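3.2 Materials and place layout

The study looked at how people judge a single place setting at a small table, and how much the layout of the cutlery matters to them compared with the food. All settings were built from the same small stock of tableware. The cutlery was a three-piece set (knife, spoon and fork) with gold-coloured heads and green handles. The cup was white with one small loop handle. The base in every case was a black placemat with a scalloped edge along one long side.

We chose dark placemats after a short trial at the Resten site, where pale cups and plates on pale mats were hard for people to tell apart from the far side of the room. The table itself was white and was kept the same for all settings. Each setting was laid with the scalloped edge away from the diner, so that the straight edge faced the chair.

The three pieces of cutlery were kept together on the left of the mat in what we call the grouped layout. In the split layout, used at the Horkine site only, the knife and spoon went to the right in the usual way. The grouped layout is common in cafés where trays are carried to the table, and 11 of the cafés we visited before the study used it for breakfast and snacks. The cup always stood on the right.

Figure 1. Grouped layout with cutlery on the left of the placemat, a white square at the centre and the cup on the right.

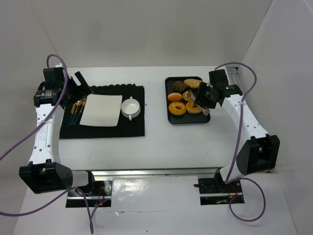 3.3 Centre of the setting

The centre of the mat is where most people look first when they sit down. We used a square plate instead of a round one so that its angle to the mat could be seen and rated. A square plate can be set with its sides in line with the mat, or turned so that a corner points to the diner. Small turns were the ones people remarked on most. A plate turned a little was often called careless, while a plate turned a long way was taken as a choice.

The gap between the fork and the plate was also rated. When the cutlery is grouped on the left, the fork is the piece nearest the plate, and its tines can come very close to the rim if the set is laid on a slant. We did not correct this during laying, as it is part of how the grouped layout behaves in daily use.

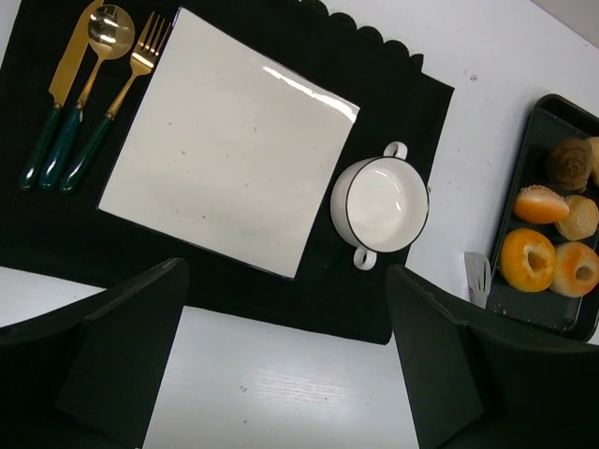

Several people who rated the settings at Horkine said they would sooner have the cutlery straight and the plate crooked than the other way around, and one wrote on the form, "I can turn a plate with one finger, but I don't like having to sort out the knife and fork before I start." Others felt the opposite and said that slanted cutlery was easier to pick up as a bunch. Both views came up at both sites.

Ratings were given on a five-point scale for neatness, welcome and ease of use. We collected 746 forms in total, of which 140 were left out of the main results for missing answers. Comments written in the margins were kept and read separately, and these are taken up in Section 5.

3.4 Adding the food

Food was added last. We used a single ring donut, which has no front or back and so does not bring in an angle of its own. Trials with toast and with a slice of loaf cake from Dawber were dropped because people began to rate the cut of the slice. Serving was done with tongs, and where the donut came to rest on the plate was left to the server. With the plate tilted on the mat, a donut set near the upper middle leaves the lower corner bare, and we coded this position as "high". The other codes were "centre", "low" and "side". A high position was rated slightly lower for neatness and no differently for welcome. 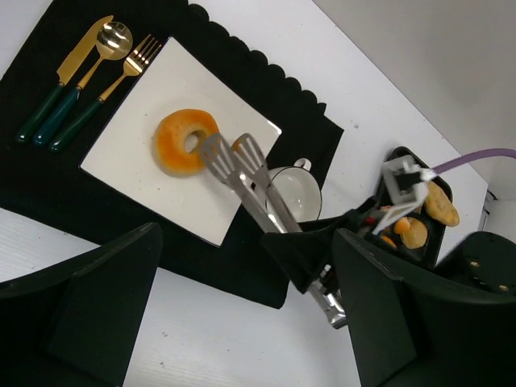 Reach was the other thing we wanted to know about. A server working from the right has to pass over or around the cup, and people who had worked in cafés raised this without being asked. The cup in our settings stood close to the plate, at the edge of the mat, and tongs brought in over the right half of the plate leave little room beside it. For the split layout the space is tighter again, with the knife and spoon on that side as well. We therefore recorded the side of serving for every setting at both sites, along with whether the cup was moved afterwards. The full coding sheet is held with the Ekby materials, and the layout codes used in the tables below follow the same order.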